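Why does food go off?

Have you ever opened a lunchbox on a Wednesday and found something you forgot to eat on Monday? Then you have met the subject of this page, and I am sorry about the smell! Grown-ups say that food has "gone off", which is a funny way to put it, as if your sandwich had caught a bus to Clurimley. What they mean is that something very small has been eating it before you could.

Those very small somethings are called microbes. They are living things, and most of them are so tiny that you would need a microscope to see even one. They live in the soil, on door handles, on your skin and on the outside of every apple in the bowl. Most of them do you no harm at all, and plenty of them are helpful (we would have no yoghurt without them, and no proper cheese either). But they do get hungry, and they like many of the same dinners that we like.

When microbes find some food, they start to eat and they start to multiply. One splits and becomes 2, then those split as well, and on a warm day certain kinds can do this in less than 30 minutes. You can see how a small family turns into a very large crowd while you are out at swimming. As they feed, they leave behind waste, and it is often this that makes milk taste sour or meat smell nasty.

So what do microbes need? Mostly the same as you – something to eat, some water and a comfortable temperature. Many of them need air as well, though not all. People worked out long ago that if you take one of those things away, food will keep for longer, even though for most of history they had no idea that microbes existed.

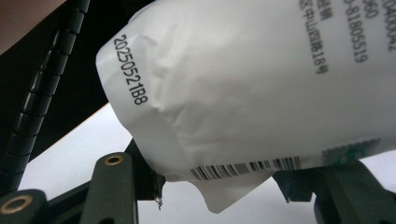

Drying takes away the water. That is why a packet of rice or pasta can wait patiently in the cupboard for months, while a bowl of cooked rice certainly can't. Salt and sugar do a similar job in a sneakier way, by holding on to the water so tightly that the microbes can't get a drink. My grandmother in Lullwood made plum jam every September, and there was always a jar left when the next plums were ripe.

Cold works differently. A fridge doesn't kill many microbes, it only makes them slow and sleepy, so they carry on eating but ever so gradually. A freezer stops them almost completely. When the food thaws, though, they wake up again, and off they go.

If you would like to watch all this happening, ask a grown-up for two slices of bread. Seal each one in its own clear bag, put one in the fridge and leave the other on a shelf, and look at them every day. Draw what you see, and please don't open the bags! When you have finished, they go straight in the bin.

Written by Adaeze Odukoya

Shared 30 times
2,203 reads

3 comments

Wullavell Class Four: We did the bread one and the shelf slice went green AND black. The fridge one was just a bit sad.

Jeon: my brother says honey never goes off is that true

Adaeze Odukoya: Very nearly, Jeon! Honey has so much sugar and so little water that microbes can hardly grow in it at all, as long as the lid is kept on.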